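How to fix a window frame into an exposed concrete opening

By Velimir Yordanov

When the concrete stays visible on both sides of the wall, the window has no place to hide its mistakes. There is no plaster to cover a gap and no trim to cover a crooked line. In this tutorial I describe the way I set a steel or aluminum frame into a cast opening, as I did it on the small house we call Flendell. The walls there are 300 mm thick and the frames came from a workshop in Clivberg.

Before you order anything

Measure the opening after the forms are removed, never from the drawings. Take the width at the top, the middle and the bottom. Take the height at both sides and in the center. Write down the smallest number of each group, then measure the two diagonals. If the diagonals differ by more than 13 mm, speak with the engineer and the frame maker before going further, because a square frame in such an opening will show the error very clearly.

From the smallest width you take away the joint on both sides. The width of this joint must come from the frame maker and the sealant maker together. It depends on the size of the window, the color of the frame and how much sun the wall receives. A dark frame on a south wall moves a lot.

Preparing the concrete

Let the concrete dry as long as the sealant maker asks. Brush the sides of the opening with a stiff brush and remove all form oil, because sealant doesn't hold on it. I clean twice and use a new cloth the second time. Small air holes on the joint line should be filled with fine repair mortar. Holes outside the joint line I leave alone, as a filled hole in visible concrete usually has a different color after some months.

Then put masking tape on the face of the concrete, on both sides of the future joint. Press the edge down well. Sealant that enters bare concrete can't be cleaned away fully - you can only grind it, and the ground place will be lighter than the rest.

The sill comes first

The sill must slope to the outside. If it was cast flat, you can make the slope with mortar, but it is much better to put it into the formwork from the beginning. Over the slope goes a metal sill pan with a raised back edge and closed ends. Make a dry test and place the pan without glue. Pour one cup of water at the back and look where it goes. All of it should leave at the front.

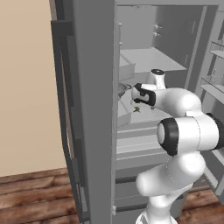

Can I put the screws through the sill pan to hold the bottom of the frame?
Avoid it, since every hole in the pan is a future leak. Fix the bottom of the frame with brackets to the inner side, behind the raised edge, and let the frame rest on plastic setting blocks.

Setting the frame

1. Place the setting blocks on the pan, under the vertical members of the frame, but keep the drainage path free.

2. Lift the frame with two people and lean it slightly to the inside until it sits on the blocks.

3. Put wedges at the sides near the corners. Check the level of the bottom, then the plumb of both sides, then the diagonals again.

4. Mark the fixing points. On the Sekside frames they were 316 mm apart, but your maker will give other distances.

5. Drill with the hammer function off when you are near the edge of the opening. A broken edge in visible concrete is very hard to repair.

6. Tighten the anchors in turns, a little each time. If you tighten one side completely, the frame will bend toward the wall.

Use stainless anchors. Ordinary ones can leave brown lines on the concrete after the first wet winter.

Closing the joint

Push in the foam backer rod to an even depth. I use a piece of wood with a mark on it for this. Apply the sealant in one movement from bottom to top, smooth it, and pull the tape off while the sealant is still soft. Choose the color on a dry day by holding the sample against dry concrete. At Flendell we used a warm gray from Hsiao, which looked too yellow in January but was correct by summer.

Leave the drainage slots at the bottom open, and check them once more after the tape is removed.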